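September, late, kitchen

Back from Cotascombe and too wound up to sleep, so I am writing it out.

The number everyone is repeating this week is 854. That is how many demonstrations we now have with the hand-held grippers, and it has been said in the corridor so often that it has started to sound like a result. It is a pile. I said so at lunch and Hanne gave me the look she keeps for me when I am right too early in the day.

To be fair to the method, which I have not always been in these pages: the idea is simple and I can see why people like it. You put the gripper in a person's hand, you let them do the chore, and you keep what the gripper's camera saw. No arm to program, no waiting for the lab slot, no one steering a robot from across the room with a joystick and swearing. Hanne can record more in a morning than Price's old arm setup gave us in a month. I believe all of that. What I don't believe is the next step, where the person is swapped out for an arm and we all agree to expect the same thing to happen.

The claim in the draft is that training on many rooms beats training on one room, even when the one room has more in it. Fine. Probably true. But look at how it was tested. The "many rooms" set was collected by eleven different hands' worth of habits, and the "one room" set was mostly Hanne, who is careful and slow and closes the fingers at the same speed every time. So when the many-rooms policy does better, is that rooms or is that people? I asked in the meeting. Somebody said the effect was large. A large effect of what?

I went back through the logs after that, the way you pick at a scab. There are 231 held-out trials in the table. I had assumed they were spread across the tasks. They are not. The towel gets the fewest, and the towel is the one that fails. The toy car gets plenty, and the toy car is nice and stiff, stays the shape it was, and forgives you for coming in a little crooked. Average those together and you get a cheerful figure that is mostly a figure about toy cars.

So I spent the afternoon with the table recordings, pulling stills into my notes and writing beside them what I would want to know.

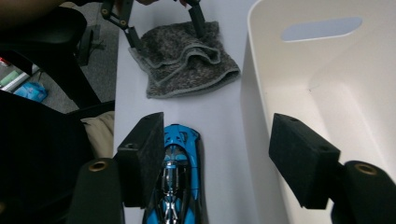
Blue car between the open pads, second gripper at the gray towel.

I kept coming back to that one. It makes the argument better than I did at lunch. The car is lying between two flat foam faces and there are only so many ways that can go. Over at the other gripper, what is the right answer? The towel is a rumpled heap. There's a hem you can see, and if I were folding the thing I would go for the hem, but I have watched people go for the top of the heap, or a corner, or whatever was nearest, and every one of those goes into the training set as correct. The policy then has to learn some kind of average of them, and the average of two good grasps on a towel can easily be a bad one. Hanne says the newer model handles this, that it can keep several answers alive and pick one. She may be right. I would like to see it pick one.

The other thing that bothered me was the surroundings. There is a lot of room in these pictures. A big white bin, a black office chair, a cushion, carpet, a bag. The draft says this is good, that clutter makes the policy sturdier, and it might. It might also mean the policy has learned that towels live next to white bins. We have no run that tells the two apart. You would think, with 854 demonstrations on the drive, that we could spare an evening to move a bin.

I wrote that in the margin and then felt childish and left it in anyway.

Around four I walked down and put it to Hanne properly, without the tone. Three things, I said. Report the towel by itself. Split the recordings by who was holding the gripper, so that rooms and people come apart at least a little. And run the same objects on the same table with the background changed, 20 trials each way, nothing fancy. She listened to all of it. She agreed to the first straight off, which surprised me, and said the second would be ugly because whoever set up the Kuletti folders did not write down who was holding what. I said then the draft should say that. She said the draft is at its page limit. I said a sentence. She laughed and said my sentences are never a sentence.

She had her own complaint, and it's a good one, so I am putting it down. She says I treat every gap as if it were evidence against the thing. No one has shown the policy learned the bin. I only think it could have. And she pointed out that when the arm was run at Wovell, in a room neither of us had set up, it did pick up the car. It did! I was there, and I was pleased, and I told people about it for days. Then it pushed the cloth off the table, and that part I seem to be the only one who remembers. She says she remembers it fine, she just doesn't bring it up while people are eating.

We left it at this: she will pull the towel numbers tonight, and I will do the background runs myself, on the 2 objects only, before the next draft goes around. I have to borrow the arm from Price, and that means being polite to Price.

If the runs come out the same both ways I will have to say so in front of everyone, and I have been loud enough that it will be noticed. I think I can stand that. What I don't want is to get a middling number, somewhere between, and have both of us read it as a win. So before I sat down to this I wrote on a card what gap I would count as real and what gap I would count as nothing, and put the card in the drawer with the takeout menus. Hanne doesn't know about the card. I'll show it to her afterward.

Still no word on the cable for the second camera mount. Out of coffee filters again. The towel numbers haven't come through, and it is late enough that she has probably gone to bed, as I should.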